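The woman who runs the tableware floor at Lambrechts warned me before I arrived that she could talk about rims for an hour. She managed an hour and a half, and I didn't mind one bit.

Lambrechts is a secondhand kitchen shop on the edge of Rernstead, in what used to be a tile showroom (the ceiling still leaks near the register, so bring a hat in April). It holds almost 3,000 pieces of dinnerware, most of it from restaurants that closed or changed their minds about color. She started there on Saturdays as a student and has never really left.

"People come in wanting plain white," she told me, pouring coffee into a mug with no handle. "Then they get home, put white on a white counter, and it all disappears. A dark line around the edge fixes that. You see the shape of the thing again."

I asked if that was why so much of what she'd sold me over the years had a black edge. She laughed. "You bought those because they were cheap! But sure, let's say it was taste."

Her own kitchen is upstairs, and she's given up on cupboards for everyday dishes – they live out on the table until somebody needs to eat there. She likes a round one because you can reach everything from one chair.

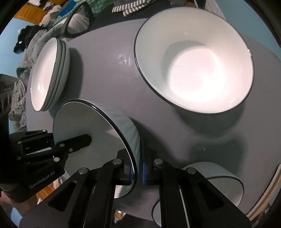

What should you look for when you buy used bowls with a colored rim?

Run a fingertip all the way around the edge, slowly, and feel for chips. Then hold the bowl up to a window and look for places where the color has worn thin from stacking.

She's strict about that second part. A hotel in Zalness once sent her 200 soup bowls, and she turned down 70 of them, right there in the parking lot, with the driver sighing next to her. "He thought I was crazy. They were bowls, they held soup. But I have to put my name on them."

We got onto washing, which is where she gets loud. She's tried the Flevonine powder everybody in town swears by and went back to ordinary dish soap within a month. "It smelled like a swimming pool and I was eating oatmeal out of it."

And gray marks from forks? "Baking soda, a wet cloth, and a radio show you like. It takes as long as it takes."

Before I left she wrapped up two dessert plates I hadn't asked for and charged me for one.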